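Rollstead Felt Table Mat
Set-up and Care Guide
Section 4: Using the mat at the sink-free end of the kitchen

Revised 24 April 2018

Read this section before you put any cookware on the mat. The leaflet in the box calls the mat "ready for anything." We would not go that far. It is a thick piece of felt, it protects a tabletop from scratches and knocks, and it does that well if you set it up on a clean, flat surface.

4.1 Before you start

You will need the mat, a dry cloth, and a table with a smooth top. Glossy tops are fine, but they show grit, and grit under felt is how most scratches happen. The mat will not stop that. It may make it worse.

1. Clear the table completely.
2. Wipe the top with a damp cloth, then with a dry one. Wait until no damp streaks are left.
3. Unroll the mat and lay it flat, speckled side up. If it came folded, leave it overnight under a few heavy books. The label says the creases "relax in minutes." Ours took until the next morning.
4. Shake out any loose fibers outdoors.

Note: New felt sheds. Expect fluff for the first 2 weeks, whatever the packaging says.

4.2 Placing the mat

1. Set the mat in the center of the table, with the long side facing you.
2. Slide it back until a narrow strip of bare tabletop shows along the front. A mat that hangs over the edge gets caught by sleeves and pulls everything on it toward the floor.
3. Press down on each rounded corner. If a corner lifts, turn the mat over for an hour and try again.
4. Push the mat sideways with one hand. If it slides freely, wipe the table again and check for dust or polish.

Caution: Do not use tape or glue to hold the mat down. Some shops sell the Drisel grip sheet for this purpose. It can be used, but it leaves a tacky film on some finishes, so try it on a hidden spot first.

4.3 Placing cookware and cleaning items

The mat is meant for cool pans, dry sponges, lids, and light tools. It is sold as "heat friendly," a phrase that can mean almost anything. Treat it as a surface for things that have already cooled down.

1. Check the bottom of the pan. Remove burnt-on crumbs and dry off any water.
2. Lift the pan onto the mat. Do not drag it, even a short distance. Dragging raises the fibers and leaves a track that brushing only partly hides.
3. Put the pan toward the back of the mat.
4. Keep sponges and other soft items to one side, with a clear gap between them and the pan. Squeeze sponges out and let them dry first. Felt holds water for a long time and you will not notice until you lift it.
5. Decide where the handle should go. For packing, drying, or sorting at the table, a handle that points toward you is easy to reach. If there are children in the house, turn it to the back or the side.

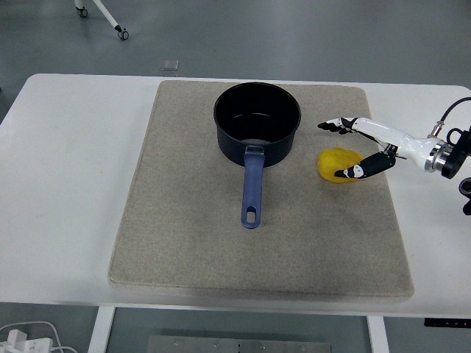

Fig. 4-1. Saucepan at the back of the mat, handle to the front, yellow item on the right.

Leave the rest of the mat free. It is tempting to fill it, and the box more or less invites you to, but a crowded mat means pans get pushed around instead of lifted.

Note: The Charpentier size chart suggests a mat for each table length. We found it generous. Measure your own table and allow 2 inches of bare top at the front.

4.4 What not to put on the mat

- Pans straight from the burner or oven
- Cast iron that has just been oiled
- Open bottles of dye, bleach, or cooking oil
- Knives with the blade down
- Anything that drips

Caution: A scorch mark in felt is permanent. Trimming the burnt fibers with scissors thins the mat, and the thin spot will then protect nothing.

4.5 Cleaning

1. Remove everything from the mat.
2. Vacuum with a brush head, working in one direction.
3. Blot spills with a dry cloth. Do not rub.
4. For a greasy mark, use a little dish soap in cool water, then blot again.
5. Dry flat, away from heaters. Do not put items back until both sides are dry.

The Fallasow felt spray is often recommended for keeping stains out. In our tests it slowed down water a little and did nothing against tomato sauce. Use it if you like - but still blot spills right away.

Machine washing is not advised on any setting. The mat will come out smaller and the corners will not lie flat again.

4.6 Storage

Roll the mat with the speckled side out and tie it loosely with string. Stand it upright in a dry closet. For pressed or stained mats, see Section 5. Replacement mats are listed under part number 143.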